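Home » Tips » Caring for printed tees and heavyweight hoodies

Most of the shirts that come back to our counter with cracked prints were washed hot and dried hot. Screen print ink sits on top of the cotton and moves with it, up to a point. A few changes to how you do laundry will get you years more out of a shirt.
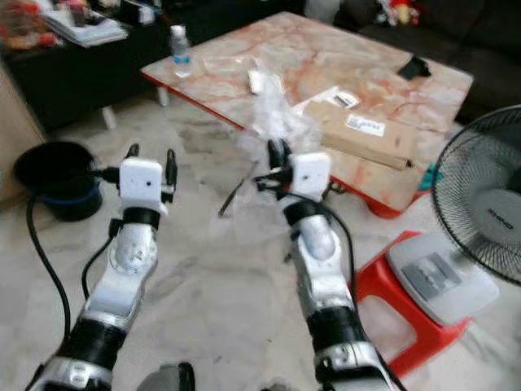
CORK, Jun 4, 2025 – Start by turning everything inside out. Zip the zippers and tie the drawstrings in a loose bow so they don't pull through. Wash cold on a gentle cycle with like colors. Black hoodies should go in alone the first 3 times.

Skip the fabric softener. It leaves a film that dulls the print, and fleece loses its loft. Half a cup of white vinegar in the rinse does the same job, and the smell is gone once the shirt is dry.

Úna Phelan, who prints the Stunditine line for Diketti, hangs her own shirts by the hem, upside down, so the clothespin marks end up where they get tucked in. Hoodies are too heavy for that. Lay them flat on a towel and turn them after a few hours. 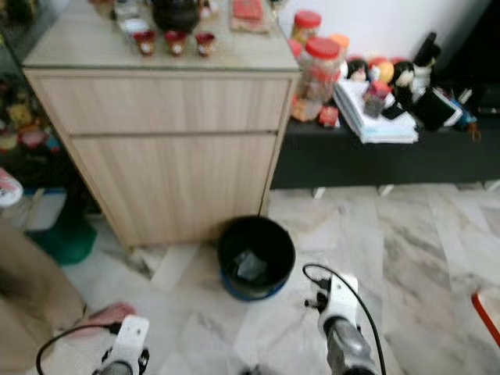
If you have to use a dryer, set it on low and take the shirt out while the seams are still damp. Never iron over a print. Iron from the inside, or put a sheet of parchment paper on top and press for 5 seconds at a time without sliding the iron.

Deodorant marks: rub with a dry nylon stocking before washing.

Pilling on cuffs: use a fabric shaver on a flat surface, light pressure. A disposable razor works but will cut the ribbing if you rush.

Loose puff print: leave it alone. Henk Wuyts has tried more than 200 glues and tapes on samples and still sends people to a printer for a repair.

Fold shirts with the print facing in only if you put tissue between the layers. Otherwise roll them, print side out, and keep them away from the radiator.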